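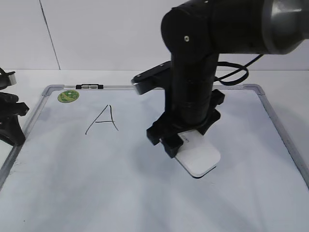
Ticket 102 - gray haze on whiteboard, Tasdale room
Opened by Máté Jakab. The ink does not come off our board completely, and the haze stays after each wiping. It is the lower half that looks worst, with faint streaks, while the letter A on the left is still thin and sharp. I tried the Lideo spray 3 times - no change.

Reply from Omar Abou Jaoude: Please send the board type and check the frame.

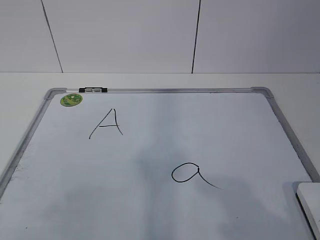 Board flat on the table, clip on the top rail.

Máté Jakab: It is an Atesar board, bought in March. I will wash the eraser felt tonight and leave it to dry.
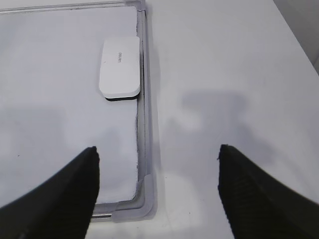

Next steps
Wipe the inner border of the frame, dust collects there. Test with a new marker. Ticket stays open.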